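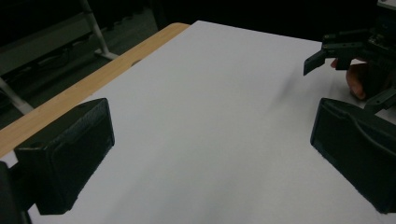

# How to Buy a Robot Hand Without Going Broke

Suppose your school club has decided to get a robot. Everyone is excited. Somebody has already picked a name for it. Then a grown-up asks, "And how much will it cost?" and the room goes very quiet.

Planning for equipment is the part of robotics that never gets into the movies. You will never see a hero save the planet by comparing two price lists. Still, somebody had to buy that spaceship, and I bet they kept the receipt.

## What is the job?

Before you look at a single price, write down what you want the robot to do. Use one sentence. "Everything" doesn't count as a sentence, and no shop sells it.

Let's say your sentence is: *We want to pick up small things from a table and put them somewhere else.* Good. Now you know you need a **gripper**. A gripper is a robot's hand, but with far fewer fingers than yours. Two is plenty for a lot of jobs. The two fingers close, the thing between them gets squeezed, and up it goes.

You may not need the rest of the robot yet. Some grippers are made for a person to hold, like very serious salad tongs. You do the moving with your own arm, which you already own and which was free.

## One or two?

Try opening a jar with one hand. Now try folding a T-shirt with one hand while the other is in your pocket. Some jobs want two hands, and a robot has the same trouble.

So two grippers sound like a fine idea until you remember that two of something cost more than one of it. They also need two sets of spare parts and a bigger shelf. Ask if your job sentence really needs the second one. If your job is moving erasers, it probably doesn't. If your job is folding shirts, start saving.

## The price that isn't the price

Let's follow a pretend shopping trip by the Flitthorpe Junior Robot Club. They have $3612, all of it from bake sales, and they would like never to see another muffin.

They look at two grippers:

- The **Mosetti** costs $2023. It comes with a case, a cable and a book of instructions in which every page is useful.
- The **Bucur** costs $1780. It comes with the Bucur.

The Bucur looks like the bargain. Then the club reads the small print, which is small for a reason. The cable is $22. The charger is $78. The case is $243, and the club has seen what happens to things that travel in backpacks.

Get a pencil and add those to the Bucur's price. You should get $2123. The cheap one is now $100 more than the expensive one, and it still hasn't got any instructions.

When you add up everything you must pay to make a thing work, you get the **total cost**. That's the number to compare. The big cheerful number on the front of the box is mostly there to get you to pick up the box.

## Boring things you will need

Robots love boring things. Put these on your list too:

1. **A table.** It should be steady. A wobbly table makes a good gripper look silly.
2. **Something plain to cover it.** A big sheet of white paper will do. Objects are easier to spot on a plain surface than on one covered in stickers and old glue.
3. **Light.** You want enough to see what you're doing, and that goes for cameras as well as people.
4. **Spare fingertips.** These rub against things all day. So do your sneakers, and look at them.
5. **A place to put it all away.** The floor is a place, but it isn't a good one.

You may have some of these already. Check the closet before you check the catalog. Grown-ups call this "using existing resources." It means the table is free.

## Keep some back

The Flitthorpe club buys the Mosetti. Take $2023 away from $3612 and they have $1589 left. At this point a voice in your head will say, "We could get a flag! And matching hats!"

Don't answer it. Things wear out, get dropped, or turn out to need a part that is only sold in March. Money kept for trouble is called a **reserve**. It just sits there looking dull, and one day you'll be very glad to see it.

## Ask to borrow first

The club almost bought a third machine, the Urnemeo, because the advertisement had lightning in it. They asked for a loan of one before paying. It was too heavy for anybody under twelve to hold up for more than a minute, and the advertisement had left that out.

If a shop, a library or a bigger school will lend you a machine for a week, say yes. Let everyone have a turn. Write down what was easy, what was annoying, and whose arms got tired.

## Your turn

Choose something you'd like a robot to do at home. Write your one sentence. Then make three columns on a piece of paper: *must have*, *already have*, and *would be nice*. Put a price beside everything in the first column and add it up.

Hats go in the third column.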